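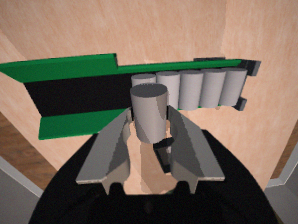 Furnley went live on the second tray line on Tuesday, so the numbers below cover both cells.

Before the change, loading was a manual job. One operator per shift moved 1000 cylinders from the infeed to the trays, checked each one by eye and signed the sheet. The robot now does the moving. Cycle time was tuned in simulation first, mostly to settle approach height and finger clearance next to parts already in the row. When neighbors sit nearly touching, a few millimeters of finger travel decide whether you get a clean place or a fault.

Combined output for the first week was 2957 parts, with 58 stops. Of those, 46 were cleared by the operator at the panel without calling maintenance.

That last figure is the one that affects people. Joyce Swai used to load trays and now runs both cells. Her shift involves less lifting and a lot more reading of fault codes. She has asked for the codes to be written in plain words, and I agree with her. Jayanthi Arumugam is rewriting the panel text and the restart procedure.

Open items:
Pay grade for cell operators is still the old loader grade.
Training is two hours, too short for the restart steps.
Night shift has one trained person and no backup.

Stinenstead gets the same setup next, with the revised panel text.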